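Search this site Enter keywords Go

Glass jar swap comes to Plillbridge in February

If you've got a cupboard full of jars you can't bring yourself to throw out, good news: the Grunmont pantry room in Plillbridge is starting a jar swap in February, and it's going to be a lot of fun. Bring clean glass jars with their lids, drop them off at the long counter by the side door, and go home with ones that suit you better (or just leave yours and feel lighter!).

The idea grew out of last fall's jam and pickle nights, when people kept turning up with beautiful produce and nothing to put it in. One family had a whole crate of pears and had to borrow soup bowls from the kitchen. Since then the pantry room has been collecting, and the shelves now hold 800 jars, from tiny mustard pots to the big ones that will take a whole cauliflower.

Square jars are the early favorites. They line up so nicely on a shelf, they don't roll around in a drawer, and a small one with thick walls is just right for salt, cloves, buttons or the last of the honey. Round ones are easier to scrape clean, of course, and there's been some lively debate on that point already.

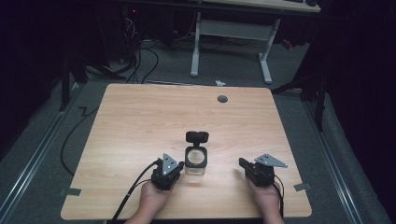
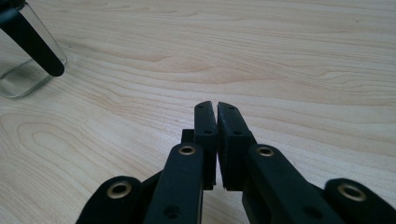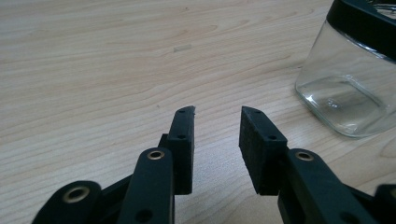
The pale wood tabletop, with the small square jar and its black lid in the first photo.

Lids are the other half of the story. Anyone who has tried to match a shoebox of loose lids to a shelf of jars knows how long that can take, so there will be a lid table at every swap, sorted by width. Try before you take! A lid that only nearly fits is fine for buttons and no good at all for soup. Two-part canning lids are welcome, but the flat inner discs should be new.

The swap opens at 2 in the afternoon and runs until the tables are cleared. There's a limit of 30 jars per household on the way in, which should still make a real dent in most cupboards. Chipped rims can't be accepted, and neither can anything that held paint or cleaning fluid. Labels are fine if they're stubborn; a warm soak with baking soda does wonders, and there'll be a sink free for anyone who wants to have a go on the spot.

Luvenmont Grocers is sending over dry beans and rice so people can fill a jar before they leave, and the Vieira bakery has promised seeded crackers. Come hungry, and bring a sturdy bag or a box with dividers for the trip home.

Related items
Pickle night recipes: the green tomato one, by request
Pantry room gets new shelves
Seed packets wanted for spring
Where to take broken glass in Plillbridge

Contact the newsroom | Copyright Plillbridge News | Back to top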